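Household Water and the Home Kitchen
Handout 4: Hard Water, Soft Water, and What They Do to Your Cooking

Instructor: Rostyslav Hordiienko

Welcome back, everybody. Last time we got as far as the pipes coming into the house, and several of you stayed behind to ask about the chalky stuff in your kettles, so I have moved this part forward and we will get to filters later in March. Please read the whole handout before the tasting, even the slow parts in the middle (I know there are slow parts in the middle).

What makes water hard

Rain starts out with very little in it. On its way down through the ground it picks up whatever the rock is willing to give, and where the rock is limestone or chalk, that means a good deal of calcium and usually some magnesium along with it. Water that carries a lot of these two minerals is called hard. Water that carries little of them is called soft. Hard water is perfectly fine to drink, and plenty of people grow up on it and find anything else a bit flat.

Those of you who live out toward Litton are on well water and very likely have it hard. Those of you in Davton get yours from the reservoir, and you will have noticed that your soap lathers up beautifully and then takes forever to rinse off. I grew up with hard water myself and I still don't feel properly rinsed when I visit my sister!

Why the kettle turns white

Calcium stays dissolved in cold water partly thanks to carbon dioxide. When you heat the water, the gas is driven off, and the calcium drops out as calcium carbonate and sticks to the hottest surface it can find. You can take it off with plain white vinegar: half vinegar, half water, leave it for 45 minutes, and rinse well. Rinse it twice if you are making tea for company.

What it does to food

Dried beans are where most people meet the problem. Calcium firms up the pectin in the skins and between the cells, so beans cooked in very hard water can simmer all afternoon and still be a little tough. A small pinch of baking soda in the pot helps – a small one, please, or they go soapy and fall apart. Salt in the soaking water is also a good thing, whatever your grandmother told you.

Tea and coffee are fussier. Very hard water makes black tea look dull and leaves a thin film on top, and it can mute the brightness in coffee. Very soft water goes the other way and may give you a cup that tastes sharp or thin. Somewhere in the middle is pleasant, and the middle is wider than coffee people like to admit.

Bread is more forgiving. A moderate amount of mineral gives the dough some strength, while very soft water can leave it slack and sticky. If your dough at home never behaves like the one in the book, try a batch with bottled water before you blame your flour. I blamed mine for almost 2 years.

The tasting

We will compare tap water from both towns with a plain bottled water, all at room temperature. Chilled water hides its flavor, so take yours out of the refrigerator well ahead of time. Smell first, then take a small sip and let it sit on your tongue before you swallow. Write down your first impression and try not to look at your neighbor's sheet.

Countertop and bottled water

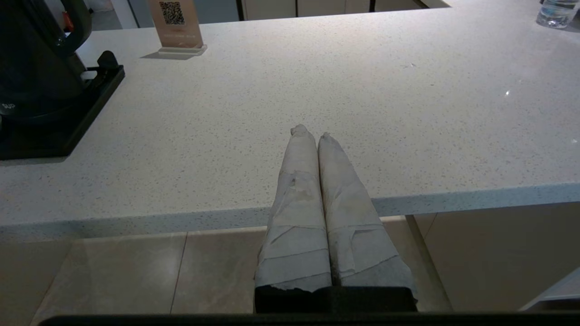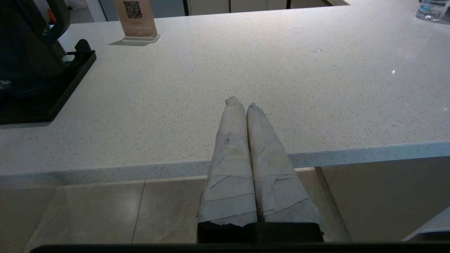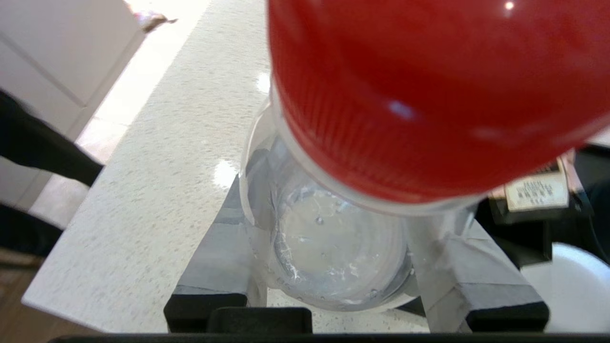

For your notes, please use ordinary words. "Chalky," "metallic," "sweet," and "like the garden hose" are all perfectly good answers, and the last one comes up every year. If two waters taste the same to you, write that they taste the same. Some of the most careful tasters I have taught could find very little difference on a first try, and then found quite a lot after a cracker and a short rest.

For next time

Bring in the mineral figures for your own water if you can get them. Town customers can usually find these in the yearly report from their supplier, and if you are on a well, an old test result will do nicely. Also read the Marchuk chapter on boiling, skipping the tables, and cook one small pot of beans any way you like. Write down how long they took.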